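Speaker notes — "Fold It Like You Mean to Find It Again"
Saavedra Community Hall, Tuesday, August 18, 2020
Running time 25 minutes plus questions

Opening

Good evening! Wait for the chairs to settle. Ask for hands: who has a pile at home right now? Keep your own hand up the longest.

I love laundry. Say it plainly and let them laugh. I don't love the washing so much (the machine does that) — I mean the part after, when there's a big heap of cloth and every piece in it wants something different from you. I've been teaching folding evenings under the Godora name for a while now and I still come home and want to refold my own towels.

Tell the Derno story. Short version tonight, last time it ate six minutes. I took a job in the linen room at the Derno guesthouse thinking I could fold, and on the first morning I was handed a stack of bath sheets and did every single one in the wrong direction. The shelves there were shallow, and my stack stuck out past the edge like a tongue. I had learned to fold for my mother's deep closet! So: measure the shelf first, then fold. Hold up the tape measure.

Part one: the table

A clear surface at hip height. Beds are too low and too soft, and the cloth sinks into the covers so you never get a true edge. I like a pale table, for the plain reason that I can see dark clothes on it. Dark socks on a dark quilt, good luck.

Bring the heap over in armfuls and leave the rest in the basket. Sort by thickness before you sort by owner. Thin things first, while you're fresh, because they slide around and need patience. Fleece and heavy knits go last.

DEMO: dish towel, then T-shirt. Go slowly on the shirt. Turn toward the left side of the room at the sleeve step, they couldn't see it at the Nesau evening and two people told me so afterward.

Part two: where you pick it up

My favorite part of the whole talk, so don't rush it.

Most people grab a garment out of the pile by whatever is sticking up. Of course they do, it's right there! But the bit that sticks up is usually the middle of a back or half a sleeve, and when you lift from there everything else hangs down in a bunch and you have to start over. Look for an edge. A hem, a cuff, a corner, a waistband. Run your fingers along it until you reach the end, then pick up there and let the rest drop.

Dark fabric makes this harder. Navy and black swallow their own shadows, and a seam you'd spot right away on a white shirt just disappears. Use touch. Hems are thicker than the cloth around them and you can feel the ridge with your eyes shut — do this with eyes shut, they enjoy it.
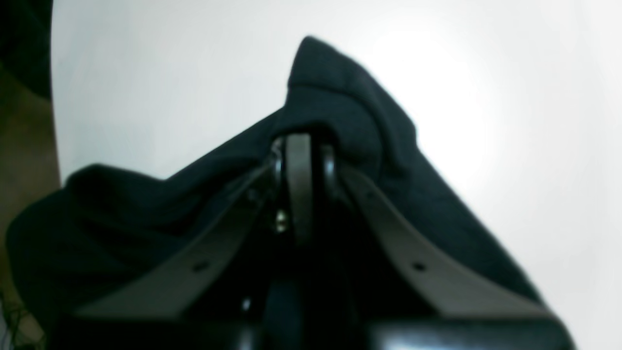 Now the soft stuff: fleece, brushed knits, anything with a bit of fuzz. These hold air. You press them flat, you turn away, and they've puffed up again. Lay the piece out, smooth from the center toward the edges with the flat of your hand, and fold in big easy sections. Thirds are plenty. If you go smaller you get a ball with opinions.

Rolling is fine too! Somebody always asks. For a drawer I roll fleece, for a shelf I fold it. Let the question come if it's coming and don't argue about fitted sheets yet.

DEMO: blue throw, folded once in thirds and once rolled. Pass both around.

Part three: putting away

Stack with the fold facing out, so you can pull one without dragging its neighbors. Heavy pieces at the bottom. Stop the stack while it still stands up by itself when you take your hand off it.

Mention the fitted sheet here. Yes, I'll show it, after questions, for anyone who wants to stay. Groan is expected.

Practice round

Everyone gets 3 pieces from the bins: one thin, one heavy, one awkward. Five minutes. Walk around. Look for people lifting from the middle and show them the edge, kindly, hand over the piece and let them find it.

Questions, then sheets. Bins back in the van by nine. Remember the tape measure, it's still on the table from the opening.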